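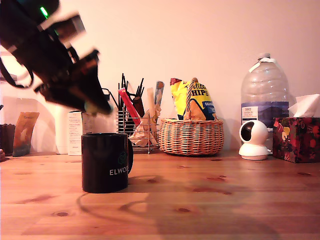
首页 科学 机器 动物 问编辑 往期

3月 | Itine 少年科学编辑部 文
阅读时间:20分钟

机器人“会”拿杯子吗?先别急着点头

你大概在网上看过这样的视频:一只机械臂慢慢伸过来,夹住一只杯子,提起来,放到另一个地方。配乐很激动,标题写着“机器人学会做家务了”。下面一大排留言,有人说太厉害了,有人说以后不用洗碗了。

我们编辑部有个坏毛病,看到“学会了”三个字就想追问。学会了哪一只杯子?换一只行不行?杯子倒着放行不行?拍了多少遍才拍到这一遍?

这篇文章讲的是机械臂背后的软件,也就是指挥那些电机和夹爪的程序。读完以后你应该能自己看懂这类视频,也能自己提问题。里面有几个词比较硬,遇到的时候我们会停下来慢慢讲。

先做一个小实验

找一只带把手的杯子,里面什么都不要装,放在桌上。闭上眼睛,把它拿起来,再放回去。

多半能做到,对吧?手指碰到杯子以后,你就知道它在哪儿了。碰歪了,手会自己调整。捏得太轻,杯子往下滑,手指马上收紧,你甚至来不及想。

现在换个玩法,要两个人。一个人闭着眼睛当“手臂”,另一个人当“程序”。“程序”只能用嘴说话,而且只能说这样的句子:往前一点,往左一点,往下一点,停,合上手指,抬起来。不许说“去拿那只杯子”。“手臂”要老老实实照做,不许帮忙。比如杯子已经碰到手背了,可是“程序”没说停,那就不能停。(所以请用塑料杯!)

玩几次你就会发现,当“程序”的那个人很累。他要一直盯着手和杯子的距离,要猜下一步会怎样,还要防着袖子碰倒旁边的东西。机械臂的软件每天干的就是这种累活。电机不认识杯子,也没听说过桌子。电机只听得懂“转多少、转多快、用多大力”。

从“把杯子拿起来”到“这个关节转这么多”,中间隔着一大段路。软件要把这段路走完。

第一段路:看

工程师把这一步叫“感知”。听起来很神气,拆开来看就是:摄像头送来一张照片,程序要从照片里找出杯子在哪儿。

你看一张照片,马上就看到杯子、桌子和墙。程序拿到的却是一大张数字表,每个小格子里写着这个点有多红、多绿、多蓝。表里没有一个格子写着“杯子”。

早些年的办法是人来写规则。比如:杯子是圆筒形的,上面有个椭圆的口,旁边有个弯弯的把手。规则写好了,换一只方杯子,坏了。把手转到后面看不见了,又坏了。

后来大家换了办法:给程序看许许多多照片,每张照片上都有人标好哪一块是杯子,让程序自己去调整里面的一大堆数字,调到它圈出来的地方和人圈的差不多为止。这叫“训练”。这个办法确实好用得多,你手机相册能搜出“猫”的照片,靠的也是它。

可是请注意,程序在训练里抓住的是照片之间的相似之处,而相似之处有时候会骗人。假如训练照片里的杯子全都放在浅色木桌上,程序可能会偷懒,把“浅色木纹上的一块深色东西”当成线索。到了白桌子上,它就没那么有把握了。放一只黑色的订书机,它说不定会高高兴兴告诉你:杯子!

有几样东西特别会给“看”捣乱,你可以在自己家里找一找:

影子。一只黑杯子旁边拖着一道深色的影子,杯子到哪里结束,影子从哪里开始?你一眼就分清了,程序得费一番功夫。

透明的东西。塑料水瓶、玻璃杯,光会穿过去,摄像头看到的多半是瓶子后面的墙。有一类摄像头能测距离,碰上透明瓶子也常常报出奇怪的数,好像那儿破了个洞。

细的东西。铁丝做的笔架,一根根细杆子,照片里只占窄窄的几排小格子。

反光的东西。不锈钢勺子里能照出整间屋子,程序可能在勺子里又找到一只杯子。

挡住的东西。杯子后面露出半个盒子,盒子后面又露出半个罐子。你会在脑子里把剩下的一半补上。程序也能补,只是补错的时候它不会脸红。

最后这一点值得多说两句。很多感知程序在报告结果的时候会附上一个“把握分”,意思是我有多大把握这是杯子。听上去很诚实。麻烦在于,分数本身也是程序算出来的,算错了答案的程序,分数也可能打得很高。就像有的同学数学题做错了,举手举得比谁都快。

杯子在哪儿?要说得很细

光在照片上圈出杯子还不够。照片是平的,桌子是立体的。程序得知道杯子离手臂多远、多高、朝哪边歪。

这里有件很少出现在宣传片里的活儿,叫“标定”。摄像头有摄像头的位置,手臂有手臂的位置,两个位置之间的关系必须先量好。量的办法通常是拿一块印着黑白方格的板子,让手臂和摄像头从不同角度去对它,再由程序算出两者的关系。

标定有一点点歪,后面全跟着歪。程序以为夹爪正对着杯口,夹爪却停在杯子旁边的空气里。它会认认真真地合上,认认真真地抬起来,再认认真真地把一团空气放到目的地。要是没有别的检查,它还会在记录里写上:任务完成。

谁要是晚上打扫时碰了一下摄像头的支架,第二天早上整套程序就会变“笨”。代码一个字都没改。

第二段路:想

找到杯子以后,要决定手臂怎么走过去。这叫“规划”。

你可能觉得走直线不就行了。那请你看看自己的书桌:杯子前面有盒子,旁边有纸巾,后面有水瓶。夹爪走直线过去,也许刚好从水瓶的位置穿过。程序必须在脑子里先搭一个小小的模型世界,把桌子、墙和所有障碍都放进去,然后试各种走法,看哪一条不会撞。

手臂还有一个特别的麻烦。你在迷宫里走路,只要管住一个点,就是你自己。手臂要管好几个关节,夹爪没撞到东西,胳膊肘可能撞到了墙。还有电线!很多手臂外面挂着一段线,转来转去的时候会被扯紧,或者绕到什么东西上。规划程序如果不知道有这段线,就会算出一条很漂亮的路线,然后把线扯得紧紧的。

有一种常用的规划办法听起来像在胡闹:随便撒点。程序随机挑一些姿势,看看哪些不会撞,再把挨得近的姿势连起来,连着连着就从起点连到了终点。它挺管用。缺点是找到的路有时候弯得离谱,手臂先往后绕一大圈,再去拿眼前的杯子,看的人直着急。所以后面一般还要接一个“把路修平”的程序。

规划还要决定怎么夹。夹杯身,夹杯口,还是夹把手?很多夹爪只有两根手指,像一双很短很硬的筷子。夹杯身,要看张开的口够不够宽。夹杯口,一根手指在里面,一根在外面,杯里要是有水,手指就泡进去了。夹把手,杯子会往一边歪。哪一种都有毛病,程序要挑一个毛病最小的。

模型世界里没有的东西,规划程序是不会躲的。感知那一步漏掉了水瓶,对规划来说水瓶就不存在。它会非常安心地从那里穿过去。

第三段路:动

路线算好了,还要让真的电机照着走。这叫“控制”。

控制的核心是一个来回跑的圈:看看现在在哪儿,比比应该在哪儿,差多少,补多少,然后再看。你骑自行车的时候也在跑这个圈,车头偏左了往右扳一点,偏右了往左扳一点。好的控制程序在一秒里可以把这个圈跑1000遍。

补多少,这里头有讲究。补得太小,手臂慢吞吞的,老也到不了。补得太大,一下子冲过头,再往回补,又冲过头,整只手臂就会抖起来。工程师要花很多时间调这几个数,调的时候一只手通常放在红色的急停按钮旁边。

还有力气的问题。你拿鸡蛋和拿石头用的力气不一样,这件事你很小就会了。许多夹爪只知道“合上”,合到夹不动为止。有的夹爪能测力,程序就可以说:夹到这么大的力就停。可是多大算合适?纸杯和陶瓷杯的答案不同,空杯和满杯的答案也不同。光看杯子外面,常常看不出里面有没有水。

人有皮肤,杯子滑一点点就感觉到了。有些实验室给夹爪也装上会感觉的“指尖”,能发现滑动。这是很有意思的方向,也很容易被说得过头。“指尖能感觉到滑动”和“机器人有了触觉,像人一样”,中间差得远呢。

讲个编造视频标题的办法

先别误会,我们不是要教你骗人,我们想让你知道骗人有多容易。

假设有家公司叫 Dirnurard,做出了一套拿杯子的软件,起名叫 Raslow。他们把杯子放在桌上,让手臂去拿,一共拿了20次。结果呢,11次拿起来了,剩下的要么夹空,要么推倒,还有的走到一半自己停住了。

现在请你来写标题。

你可以写:“Raslow 软件能让机械臂拿起杯子。”这句话是真的,它确实拿起来过。

你可以写:“新软件成功率过半。”也是真的。

你还可以从拿起来的那些里面挑一次最漂亮的,剪成视频,快进几倍,加上音乐。视频里每一个画面都是真的,一点特效都没有。看的人却会以为,它每次都这样。

要是你家的哥哥姐姐端杯子也是这个水平,你会让他们端热汤吗?

另外一家叫 Pennington 的公司也来了,说他们的软件更好:试了5次,5次都拿起来了!听上去赢了。可是只试了那么几次,碰上运气好,一枚硬币也能连着几次都是正面。你可以自己扔扔看。他们的杯子是每次都放在同一个地方,还是每次换地方?中间有没有人伸手把杯子摆正?灯光变过没有?这些没写出来,两家就没法比。

所以看到“成功率”三个字,要跟着问:一共试了多少次?每次有什么不一样?怎样才算成功?有的人把“碰到杯子”也算成功。有的人要求杯子放到指定的圆圈里,站稳,不许倒。同一只手臂、同一个下午,换一种算法,分数就变了。

“它是自己学会的”

现在有一种办法很流行:不用工程师一条一条写规则,让人先操纵手臂做很多遍,把摄像头看到的画面和手臂的动作一起记下来,再让程序去学。画面是这样的时候,动作是那样的。以后看到差不多的画面,就做差不多的动作。这叫“模仿学习”。

它有个很大的好处:感知、规划、控制可以揉在一起,从画面直接到动作。有些事情,比如叠毛巾,规则怎么写都写不清楚,示范反而容易。

我们要泼的冷水在这里。第一,“自己学会”的背后坐着一个人,或者一群人,拿着操纵杆一遍又一遍地拿杯子、放杯子,手腕发酸。标题里一般没有他们。第二,示范里没出现过的情况,程序不知道怎么办,可它还是会动。它没有“我不懂,先等等”这个习惯,除非有人专门给它写上。第三,出错的时候很难查。规则写的程序出了错,你能翻到那一行,指着它说就是你。学出来的程序里面是一大堆数字,哪个数字负责“把手在右边”,谁也说不准。

小错还会滚成大错。手臂偏了一点点,画面就和示范时有点不同,于是下一个动作又偏一点,画面更不同了。做示范的人手很稳,很少偏,程序也就很少见过“偏了以后怎么救回来”。有经验的团队会故意让做示范的人先偏一下,再改回来,让程序也学学怎么补救。

电脑里的杯子

还有人会说:真的手臂太慢,我们在电脑里造一个假桌子、假杯子、假手臂,让程序在里面练。这叫“仿真”。

仿真很有用,杯子摔碎了不用扫地,手臂撞坏了不用修,半夜也能练。可是假世界是人造的,造的人漏了什么,里面就缺什么。桌面有点黏,木板有点翘,杯底留了一圈水,夹爪上的橡皮磨薄了,这些在假世界里往往没有。程序在里面考了满分,到真桌子上一夹,杯子滑出去了。

工程师对付这件事的办法有点像故意捣蛋:在假世界里把灯光乱改,把杯子的颜色乱改,把桌面一会儿弄滑一会儿弄涩。程序见多了怪样子,到了真世界就没那么容易慌。这招有帮助。帮助有多大,要看捣蛋捣得对不对地方。

那些没人拍视频的软件

讲机器人的文章总爱讲“大脑”,我们想给另外一类程序留点地方。

有的程序只负责给每张照片和每个动作盖上时间戳。听起来无聊透了。可是如果照片比动作晚到了一小会儿,程序就会以为“杯子在那边的时候手该往这边走”,学到的全是错位的东西。

有的程序负责记日记。手臂什么时候动了、动到哪儿、力气多大,全写下来。出了事故,大家翻的就是这本日记。

有的程序只负责喊停。手臂碰到不该碰的东西,力气忽然变大,它就切断动作。它大部分时间什么也不做,你看再久也看不出它的好。

还有一种程序专门检查别的程序。夹爪合上以后,它会问一句:手指之间的距离是不是杯子那么宽?要是合到底了,那就是夹空了,别往下走。前面说的“认认真真搬空气”,有这一句检查就能避免。写这句检查花不了多少工夫,可还是有人忘记写。

所以,它到底懂不懂杯子?

这是小读者来信里问得最多的问题,我们的回答也许会让你失望:要看你说的“懂”是什么。

你知道杯子是用来喝水的。你知道杯子里有热茶时要小心,知道这只杯子是妈妈的,打碎了她会难过。你知道杯子倒过来水会洒,不用真的倒过来试。

拿杯子的软件知道的是:画面里有一块地方,和训练时标着“杯子”的地方很像,手臂走到那里合上夹爪,就能得分。它也许做得又快又稳,比你还稳。可它不知道水是什么。

近来有些新的软件把会聊天的程序和手臂接在一起。你说“我渴了”,它能推出来你可能想要杯子。这确实比以前进了一大步,我们试着挑刺,也得承认有几处挑不动。不过它能说出“杯子用来喝水”这句话,和它的夹爪知道杯子里有水要端平,是两件事。一个在文字里,一个在电机里,两头能不能接上,得一样一样去试。

我们并不讨厌机器人。让一只机械臂稳稳当当拿起一只杯子,要看、要想、要动,每一步都有人熬了很久。正因为难,我们才不喜欢别人轻飘飘地说“已经解决了”。

下次看视频时可以问的话

画面有没有快进?角落里有时会写着很小的倍数。

是一镜到底,还是剪过好几刀?

旁边有没有人在操纵?“遥控”和“自动”拍出来可以一模一样。

换一只杯子呢?换一张桌子呢?关掉一盏灯呢?

失败的那些在哪儿可以看到?

最后一问最管用。肯把失败拿出来给人看的团队,说的话往往更可信一些。(也有例外,有人专门挑可爱的失败放出来,看着还挺谦虚。)

动手试试

回到开头那个“手臂”和“程序”的游戏,这次加点难度。

在杯子周围摆几样轻的、摔不坏的东西:空纸盒、一包纸巾、空塑料瓶。“程序”先看桌子,看完就背过身去,把所有指令一口气写在纸上,再由别人念给“手臂”听。中间不许改。这叫“开环”,意思是做的时候不再看。

然后再玩一轮,这次“程序”可以一边看一边说。这叫“闭环”。

两轮各试几次,每一次都记下来,拿到了写“到”,没拿到写“没到”,碰倒了东西也要写。开始之前先商量好怎样才算“到”,写在纸的最上面。商量好了就不许再改,哪怕你们队正在输。

再请一个没参加的人悄悄把杯子挪一点点,两种玩法都再来一遍,看看哪一种受的影响大。

把你的记录寄给我们吧!没拿到的那些也要一起寄来。

词语小本

感知:从照片和别的传感器里找出东西在哪儿。

标定:量好摄像头和手臂之间的位置关系。

规划:动之前先想好怎么走、怎么夹。

控制:让电机照着路线走,偏了就补。

仿真:在电脑里造一个假的世界来练习。

模仿学习:看人做很多遍,再照着做。

开环、闭环:做的时候不看,做的时候一直看。

上一篇 下一篇 返回“机器”栏目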